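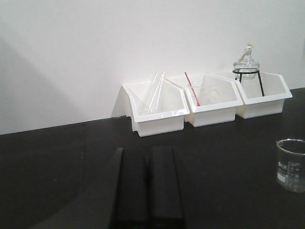 Cavside Bench Automation Project
Progress report to the Dulon Fund, second period
6 February 2018
Prepared by Ottó Csizmadia

Where the money is

You asked last time for a report that began with the budget, so it does. We have drawn down the whole equipment line except for $3,629, and I would like to talk you into letting us spend that on something other than what we said we would.

The arm is paid for. The gripper is paid for, and so are the longer fingers, which the original proposal left out on the theory that the fingers supplied would reach into anything. They reached into anything up to the depth of a matchbox. The wrist camera came in under its line and the mounting bracket for it came in over, so between them they behaved.

What we have not bought is the motorized carousel. The proposal described it as "essential." I wrote that sentence and I take it back. Zuzana Vávra put white plastic parts bins against the wall and taught the arm to work from those while we waited for the carousel quote. The quote from Ambrosio arrived in three installments, each higher than the last, and by the third of them the bins were doing the job.

Work at the bench

The task set is ordinary teaching-lab glassware: tubes, rods, a beaker, an alcohol lamp with its wire stand. Picking is reliable for the beaker and tolerable for the rods. Tubes leaning in a bin are harder, and they are where most of Zuzana's hours have gone. The arm has to decide which of two tubes is in front, and clear glass against white plastic gives it very little to go on. It has opinions anyway.

The lamp is a separate headache. The body is round, the neck is narrow, and the stand's legs go down into the bin and catch on the way out. We pick it slowly. We have not attempted to light anything and the insurance office would like that recorded, so I am recording it.

We also changed the table surface to black. This was supposed to help the camera find glass, and it does help once the glass is out on the table. It also makes black gripper fingers hard to pick out, a point I might have considered before approving both purchases in the same afternoon.

What we would like to change

We request that the carousel be struck from the equipment list and the remaining $3,629 be moved as follows, in order of need:

Lighting. Two diffuse panels, one on each side of the bench. At present one side of the wall sits in shadow and the other does not, and the camera treats these as two different laboratories.

Finger pads. Four sets of soft pads in a light color. These wear out, and we had budgeted for them as if they would not.

Glassware. The proposal contained a breakage allowance of zero. I have no defense.

Bins. More of the same kind. They are the cheapest thing in the project and the only item to arrive early.

If there is anything left after that, we would hold it toward a service visit from Tutov, whose one-year cover on the arm runs out in May. Their renewal price is not small. We have asked whether a single visit can be bought without the full contract and have so far been sent the brochure for the full contract, twice.

Things that are late

The written procedure for changeover between tasks is late. Zuzana has a draft and I have been sitting on it. It will come with the next report.

The comparison of arm time against technician time is also late, partly on account of the bin change, which made our first set of timings useless. The new ones are under way. I would sooner send you those late than the old ones on schedule - they flattered us, and you would have asked how.

Decision needed

We need a yes or no on the reallocation before the Ambrosio quote lapses, if only so that I can write to them and turn it down politely. A short email is enough. The revised equipment sheet is attached, with the carousel line left in and crossed through so your auditors can see where it was.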